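Arton College Robotics Club: Term 1 Report

The Robotics Club finished its first term with 15 members from Years 9 to 11, meeting in the Design Centre under the supervision of Ms Efua Issahaku. Students are preparing for the Brimholm Schools Challenge, in which each team must program an arm to handle small objects on a table. The work at hand is shown with this item.

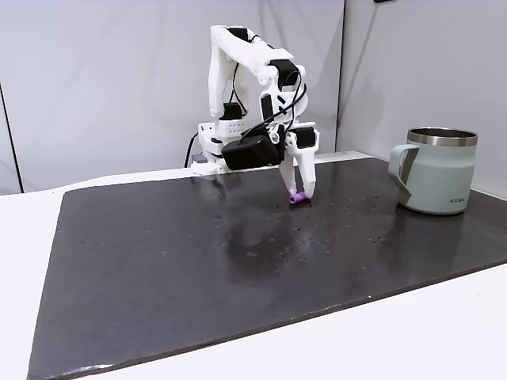
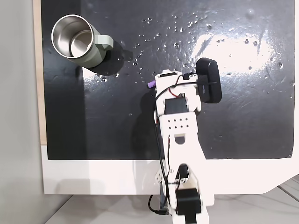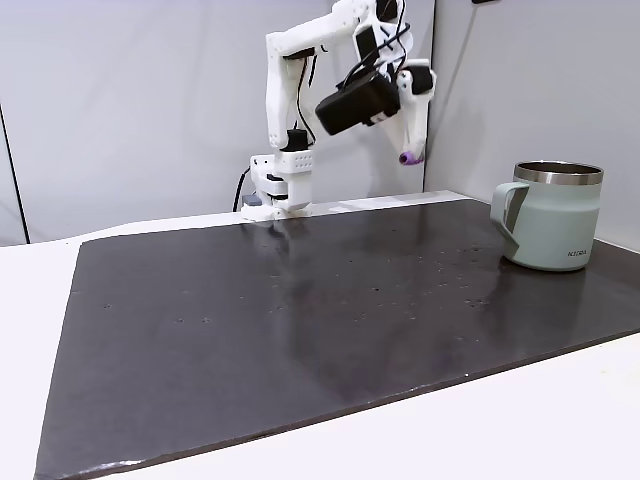

A white arm, a dark work surface and a green mug with a steel rim appear in all four views.

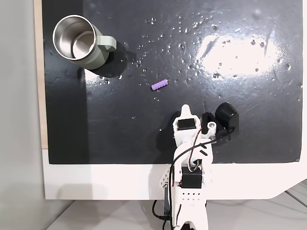

Does a student need to know how to program before joining?

Prior experience is not required. New members spend their first three meetings on a short introductory course, and are then placed in a team with at least one student from the previous year. Members are asked to attend regularly, as teams depend on each other's work.

The club keeps a written log of every practice attempt. By the end of term the log held 323 entries, of which 141 were made by the Year 9 team, Gbeho. The Year 11 team, Olo, has concentrated on its technical report, which counts for a third of the marks at Brimholm. Comfort Darko of Year 11 has been appointed team captain and will present the report to the judges.

Meetings resume in the second week of Term 2 and will be held at lunchtime as well as after school until the Challenge. Parents and carers are reminded that the entry fee of $121 per team is met by the College, and that travel consent forms should be returned to the Design Centre office before the end of April. Students who wish to join for Term 2 should collect a form from the same office or speak with Ms Issahaku.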